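Section 4. Setting up the bottle and button table for visitors

This section covers the two-arm table used at Zuvach open days. It assumes the arms have been mounted and powered up as in Section 2. Allow 32 minutes for a first set-up. Mimoza Kadrić keeps the printed run sheet and should have it at the table before the doors open.

4.1 Preparing the table

1. Wipe the tabletop and let it dry. Smooth the white surface toward the front edge.

2. Place the push button on the table within reach of both arms, blue side up.

3. Stand a full, capped bottle beside the button. Use a bottle with its paper label still on. The grip settings in the Tikia profile were made for a labeled bottle, and a bare one may slip.

4. Open the wrist view on the operator screen. Check that the bottle and the button both show, and that nothing has been left between the fingers.

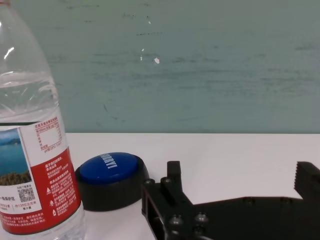

Wrist view with the bottle at left and the button beside the gripper.

NOTE: The back wall has scuffs and small paint chips. Leave them alone during an open day. Touching up the wall means a new background check in the Tikia software, and that takes longer than the break between groups.

4.2 Bringing the arms to the start position

5. Ask visitors to step behind the floor line. The line is 100 cm from the front edge of the table.

6. Press START POSITION on the operator screen. The arms move at low speed. Keep one hand near the stop switch until both have come to rest.

7. Check the position from the front. The bottle should stand between the two grippers, with both sets of fingers open. One gripper may sit lower than the other; this is normal for this profile.

8. Check the cable on each gripper. It should hang in an easy loop, clear of the fingers.

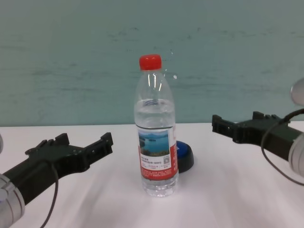
9. Set the speed to 18 percent for visitor groups. Do not go higher, even if a group asks. The faster settings are for closed test runs only.

CAUTION: Never reach over the table to move the bottle while the arms are live. Press HOLD, wait for the amber lamp, then move it.

4.3 Running the demonstration

10. Tell the group what the task is before you press RUN. Teodora Radonjić's short version works well: "Two arms, one bottle, one button. Watch the fingers."

11. Press RUN. Stand to the side so the group can see both grippers and the bottle. Stay within reach of the stop switch.

12. If the bottle tips, press HOLD and stand it up again in front of the button. Then go back to step 6. Do not resume from the middle of a run.

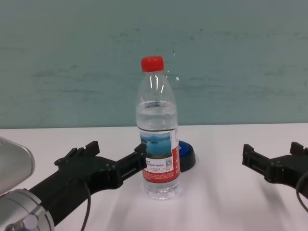 Bottle upright, button behind it, one gripper on each side.

13. Between groups, look at the bottle label. Replace the bottle if the paper is torn or has come loose — the fingers can catch on it.

4.4 Checking the view from the wrist

The button can be partly hidden by the bottle or by the gripper, depending on how the wrist is turned. Some overlap is fine. If the blue top is fully covered, press HOLD and shift the button until part of it shows again, then save the view under a new name. Sakalauskas units save to the left panel and Jeteck units to the right.
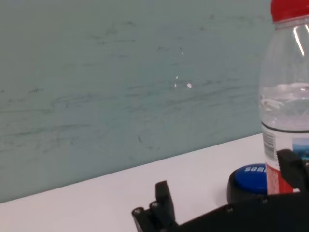
Can visitors press RUN themselves?
Only with a trained operator at the stop switch, and one visitor at a time. Children need an adult next to them.

4.5 Closing down

14. Press PARK and wait until both arms have stopped.

15. Turn off arm power, then the operator screen.

16. Take the bottle off the table and note the number of runs on the run sheet. Report any dropped bottle on the back of the sheet, with the time of day.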